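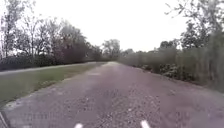 The gravel stretch, with the grass on the left.

October 21, 2020
By Marcelino Portela

Slept badly and was up before the alarm. Made coffee and read the letter from Pastent again. They want the final meter reading by the end of the month or they will estimate it, and their last estimate was 608, which was far too high. I wrote the number down this time and taped it to the fridge.

Walked for 20 minutes before work. My knee was fine going out and stiff coming back. I thought mostly about Dad's house and whether to take the offer. My sister says wait for spring. I said I would call her tonight.

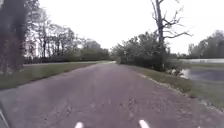
Diary / Walks

Work was slow. Two calls with Moser about the late invoices, and the same answer both times. Ate soup at my desk. I have had this cold since the weekend and everything tastes like the spoon.

I did call my sister. We talked about the piano for most of an hour. Neither of us plays and neither of us has room, but she doesn't want it going with
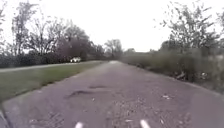
the house. I told her I'd ask at the school. She was quiet for a bit and then asked what I was having for dinner.

It was eggs. After that I sorted one more box from August, mostly tax papers and Dad's seed packets.
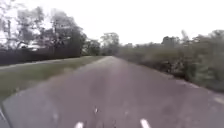 I kept the seed packets. The rest can go out with the recycling. Bed by ten if I can manage it.

2 comments

Fullow: We gave ours to a church. They came and got it.

Pidodus: Hope the cold clears up. Is that path all gravel now?

This site uses cookies. By continuing to read you accept their use.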